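Skip to content
Home Reviews Columns Events Shop Contact

A book stamp that takes its time
By İlker Çınar
Friday, December 6, 2019

Our reading room lends books on the honor system, and the honor system has been losing. In October I was told to do something about it with a budget that would have embarrassed a lemonade stand. I bought a stamp.

The Vutico self-inking library stamp comes in a box much too large for it, along with a spare pad, a pair of plastic tweezers and a folded sheet of instructions in tiny print. You set the text yourself, letter by rubber letter, from a strip that contains plenty of Q's and a miserly helping of E's. Our room is named for the Ljungberg family, so I got off lightly on that front and ran into trouble with "reference." The tweezers are for people with better eyes than mine. I used my fingers and had ink under one thumbnail through the weekend.

Once it's loaded, the thing works. You press, there's a clunk you can hear from the periodicals, and up comes a tidy rectangle with our name in it. The outline is crisp at the sides and a little soft along the bottom unless you lean on the handle evenly. Vutico promises 1,000 impressions per pad. I can report that the first 30 were practice, done on the backs of old overdue notices, and that the last 12 of those were good enough to show people.

Paper matters more than I expected. On the coated pages of our art books the ink sits there and thinks about it. I smeared a very decent atlas by shutting it too soon, and now it has two stamps, one of them backward. Novels are easier. Cheap paperback stock drinks the ink right up, and by the time you've reached for the next book you can close the last one. Notebooks and anything else with plain, uncoated paper come out nicest of all.

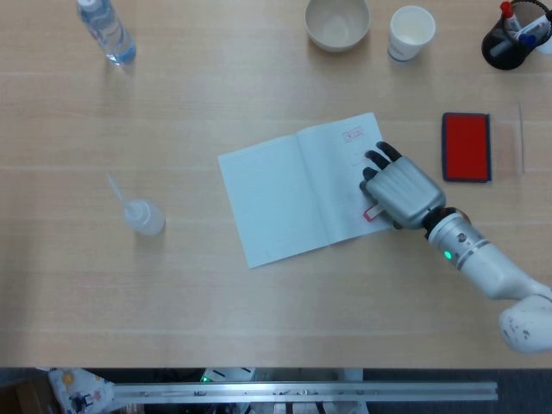 A small red stamp near the top corner of a ruled page.

I compared it with the Huritz stamp we inherited from the previous librarian, a brass-handled affair with a separate pad in a tin. The Huritz makes a better mark. It also needs to be inked every single time, and the tin has a lid that was designed by somebody who disliked libraries. For one rare book I'd still take the Huritz. For a cartload of donated thrillers on a wet afternoon, give me the clunk.

The date wheel is the weak point. It turns too freely, so the stamp goes into a drawer in one month and comes out in another. We've lent a cookbook due back in a year I don't plan to see. The fix is a dab of rubber cement on the side of the wheel, or the habit of looking before you press, and I have managed one of those. Also, the storage cap is the same color as our carpet. I mention it for anyone else with green carpet.

Refills come through Stavby, the office supply people, who will sell you the pads in packs of 5 and nothing smaller. They're priced like perfume. At the rate we lend books I expect the pack to outlast the shelving, so I may sell a couple on to the music library down the street at a shameless markup.

As for the honor system, it's too early to say. Two books have come back that I'd written off, though neither had been stamped, so the Vutico can't take the credit. One regular asked me to stamp his hand. I did, with the wheel set to the right date for once, and he was back inside the hour to ask how you get it off.

Soap, then lemon juice, then patience. It isn't on the instruction sheet.

Four stars. I'd go higher with a few more E's.

Sign up for our monthly newsletter. By continuing to browse, you agree to our use of cookies. Accept Settings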